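The Minutes We Are Supposed to Be Saving

By Sólveig Lauritsen
January 2020

Every new year I get offered my own time back, at a price.

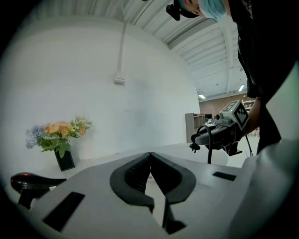

This year the offer came from Plindeo, a household planning app that wants $97 a year to tell me when to change my sheets. The ad says the average user "reclaims" 19 minutes a day. I have read that sentence many times now and I still don't know what it means. Reclaims from whom? Compared to what? Was there a group of people who went on changing their sheets in the old, wasteful way, and did someone stand in their bedrooms with a stopwatch?

I wrote to the company and asked. The reply was friendly and took four days. It said the figure came from a survey of members, who were asked how much time they felt they had saved since joining. There were 2107 answers. I asked if I could see the questions and I have not heard back.

I don't think anyone at Plindeo is lying. I think they asked people who had just paid for something whether it was worth paying for, and people said yes, as people will. I once told everyone I knew that a bread machine had changed my life. I had used it twice.

What bothers me is how quickly a feeling gets turned into a number, and how much work the number then does. "Members like it" would be a fair thing to print. "Members save 19 minutes a day" sounds like something you could put in a jar. Multiply it out, as the ad kindly does for you, and it becomes days per year, and then there is a picture in your head of a long weekend that you could be having if you weren't so disorganized.

Now, I have nothing against lists. My mother kept one on the back of an envelope by the phone and crossed things off with a carpenter's pencil. She ran a house, a garden and half of a church supper from it. What she did not do was keep a record of how well she was keeping the list, and that is the part these products add. Plindeo has streaks. It has a weekly score. It sends a note on Sunday night telling you how your week compared with the week before. So before you have saved any minutes, you have spent some: putting in the rooms, naming the chores, deciding whether the hall closet counts as its own zone, ticking things off, and looking at the score and feeling bad.

I tried the free trial, for the sake of fairness. Setting it up took me most of an evening. Our place in Mottram is 1022 square feet, and by the time I had followed all of the suggestions it had more zones than a city has zip codes. On the second morning my phone told me that the baseboards were overdue. They had been in the app for less than a day.

People who sell this stuff have an answer ready, and I have heard it from friends too. The setup is an investment, they say, and the saving comes later, once the habit has formed. Maybe so. But it is a very convenient kind of claim. If it works, the product did it. If it doesn't, you didn't stick with it long enough. I would like to know what result would make them say the thing had failed, and I have never gotten one of them to tell me.

There is an older problem here, too, and it has nothing to do with phones. Saving time on housework has been promised for as long as there have been things to plug in. I grew up with a washing machine and my grandmother did not, and I would not trade with her for one single Monday. That was a real saving, and you didn't need a survey to find it. But look at what came along after it. She washed a shirt when it was dirty. We wash a shirt when it has been worn. A good part of what the machine gave us we handed straight back by raising the bar, and most of us didn't notice that we had.

The apps seem to me to be in the business of raising the bar on purpose. Nobody needs a reminder to wash the plates if there are no plates left. The reminders are for the things you would otherwise forget, and a fair share of those are things you could have gone on forgetting. I had never in my adult life wiped down the top of a door. I was not unhappy.

My neighbor swears by Clirard, which does much the same job with a paper planner and colored stickers. She says it calms her down. I believe her completely, and I notice that she doesn't say it saves time. She likes sitting at the table with the stickers. That is a hobby, and a cheap one, and if the planner were sold as a hobby I would have no complaint. I might even buy one.

What I object to is the bookkeeping. We talk as though a minute spent folding towels were a minute stolen, to be won back and spent on something finer. What finer thing? In the ads it is always a child being read to or a woman with a cup of tea by a window. In my house, I can report, the minutes I gained by skipping the baseboards went to reading reviews of other cleaning apps. One of those, called Tinel, promises to organize your errands. It costs more than Plindeo and the reviewers say it is saving them hours. None of them says how they know.

Some people really are drowning. If you have three kids and a night shift, a shared list that everyone in the house can see may well be a help, and I'm not going to wave that away from my quiet desk. But what those people are short of is another pair of hands, and a fair split of the jobs between the hands already there. An app can show you that one person is doing nearly all of it. It can't make the other person get up off the couch. In the reviews I read, I kept coming across the same complaint, put in different ways: he won't download it.

I let the trial run out. The last message told me I had 14 overdue tasks and that it wasn't too late to get back on track. I changed the sheets on Saturday because they needed it, and it took as long as it always does.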